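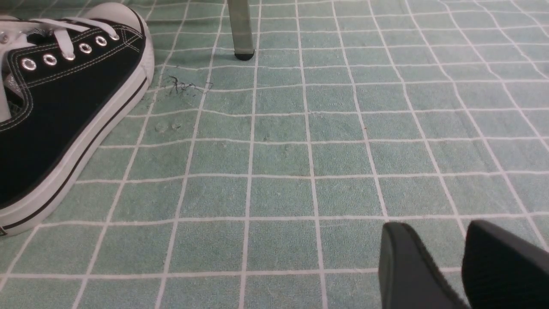
Skamanden LC-2 Wrist Camera and Finger Kit for Lacing and Soft-Goods Work

Product page – Borton Handling Equipment
Page revised 11/02/2022

Overview

The Skamanden LC-2 is a two-finger end-effector kit with an integrated wrist camera. It is sold to laboratories and small production cells that handle footwear, straps, cords and sewn goods. The camera is fixed to the gripper body and looks forward along the fingers, so the fingertips stay visible at all times in the lower part of the picture.

The kit mounts to most light arms through a standard tool flange. An arm is not supplied. Buyers who do not yet own one should read the budgeting section before requesting a quote.

What is in the box

Gripper body with drive, one
Finger pair, black, ridged contact face, one set fitted and one set spare
Wrist camera with bracket and short lens hood
Flange adapter plate with screws
Cable set, arm side and cabinet side
Alignment card
Printed installation guide

Fingers

The standard fingers are flat with a rounded edge. The ridged face holds woven lace and webbing without adhesive or coating. It will also hold canvas at an edge or a fold. It will not reliably pick a flat lace lying flush on a hard floor; for that, order the thin-tip fingers (part LC-2-T) or put a soft surface under the work.

Fingers are a wear part. With lace and canvas, plan to replace the pair when the ridges can no longer be felt with a fingernail. In the Wutside footwear cell, where the kit runs one shift, the first pair was changed in January after 356 hours of gripping time. Work on rubber soles and toe caps wears the ridges faster than work on textile.

The thin-tip fingers are more easily bent and are not covered by the wear-part exchange.

Camera

The camera is fixed focus. Small metal parts such as lace eyelets reflect light as bright rings, and under a single hard lamp the ring can spread into the hole. Diffuse overhead light is the better choice. If the cell already has spotlights, fit a diffuser before adjusting exposure.

Mounting height matters more than resolution for this work. With the wrist held low and oblique, near parts of a large item will run out of view. A high-top shoe will not fit whole at close range, and the recorded approach should start farther back if the task software needs the full outline. Borton does not supply a second, fixed camera with this kit, but the cabinet has a free port for one.

Work surface

A pale, matte surface with a printed grid is recommended during setup. Mint or light gray gives good contrast against both black canvas and white sole rubber. White lines can be confused with white laces by simple threshold methods, so sites using those methods should choose a plain mat or one with colored lines.

A fabric or soft mat does not lie perfectly flat. Grid lines that look wavy in the camera are a sign that the mat has lifted, and measurements taken from it will be off by the same amount. Use the grid for quick checks of position and the alignment card for calibration.

Keep the surface clear of lint and loose thread. Dark fibers on a light mat show up clearly at this range and may be picked up as lace ends or debris by the detection software. A lint roller is sufficient. Table and stand legs that share the mat should be masked out in the software or moved outside the working area.

Specifications

Fingers: two, parallel motion
Stroke: 37 mm
Total mass with camera and standard fingers: 1,067 g
Tool flange: standard four-screw pattern, adapter plate included
Camera focus: fixed
Data connection: single cable to cabinet
Ambient conditions: indoor use, non-condensing
Spare finger sets held at Ortuño warehouse: standard and thin-tip

The mass figure must be subtracted from the rated payload of the arm. Add the heaviest item to be lifted, and allow for cable drag at full reach. A lace weighs very little, but pulling it through a tight eyelet loads the wrist sideways. Select the arm on side load if it will be used for tightening.

Budgeting

The kit price covers the contents listed above. The following are commonly left out of first budgets and should have their own line:

Arm and controller
Bench or floor stand, with anchoring if required
Mat, lighting and diffuser
Guarding or a safety assessment, depending on site rules
Installation and operator training
Finger replacement for the first year
Sample goods

Sample goods are often underestimated. Shoes used for repeated lacing trials lose stiffness at the tongue and the lace ends fray, after which results no longer compare with those from new stock. Olaia Vallejo, applications engineer at Borton, recommends buying samples in matched pairs from one production lot and keeping the left shoe of each pair untouched as a reference.

For a first-year estimate on a single cell, request worksheet 264 from the sales office. It lists each item above with blank fields for local prices, and separates one-time costs from recurring ones.

Planning the order

Lead time is quoted per order. The adapter plate is drilled to suit the arm, so the order form must state the arm model and flange drawing number. Orders received without them are held. Changing the arm model after drilling is chargeable.

Floor-level cells need extra care. If the work lies on the floor and the arm is on a stand, check that the wrist can reach the mat at the intended angle with the camera bracket fitted. The bracket adds depth below the wrist and is the first part to touch. A reach drawing can be supplied – send the stand height and the size of the work area.

Returns and service

Unused kits may be returned in original packing, excluding drilled adapter plates. Drive and camera are repaired at Ortuño. Remove the fingers before shipping the gripper body.

Contacts

Quotes and worksheet 264: Leandro Villanueva, sales
Reach drawings and sample testing: Olaia Vallejo, applications
Spare fingers and repairs: Visitación Cifuentes, service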